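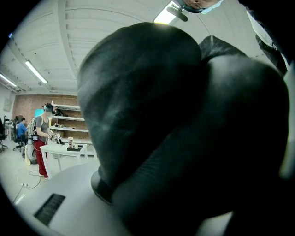 Print this page | E-mail this page

Twal Workroom Notes

Hello and welcome! This README goes with the Twal folder, the set of notes we keep on the shared workroom at Muvthorpe: the shelves, the white table, the lights and the small things that live there (and wander off, and come back again). It grew out of a much shorter list we wrote for the Mestgate room, so if some of the wording sounds like Mestgate, that's where it came from.

## What's in the folder

- `shelves.txt` – one line per item, 721 lines at last save, tier by tier
- `table.txt` – what was put out on the table, and when it went back
- `room.txt` – longer jottings on the brick wall, the ceiling beams and the tube lights
- `old/` – the Mestgate list, left just as it was

## How the shelves are written up

We start at the upper tier and work down. Bags go in under their colour and nothing more, so "dark bag" is a perfectly good entry, and please don't empty one out just to be thorough! Small items on the lower tiers are listed left to right as you face the wall. If you can't tell what something is, write "object" and carry on; a neighbour with a better eye will usually sort it out by the next tidy.

Colour names are everyday ones: grey, light blue, reddish-brown. Spelling is Australian, though a few older lines slipped through.

## Known gaps

Three shelf entries have no tier. The table notes stop for a stretch in July and pick up again mid-page. Nesia, our name for the corner by the door, was never written up properly, and we'd dearly love somebody to take it on.

## Changes

Version 4, 6/14/20: joined the two shelf files, fixed the left-to-right order on the lowest tier, took out doubles.

Shares: 3 | Comments: 4

Contact | © Twal, Muvthorpe | Back to top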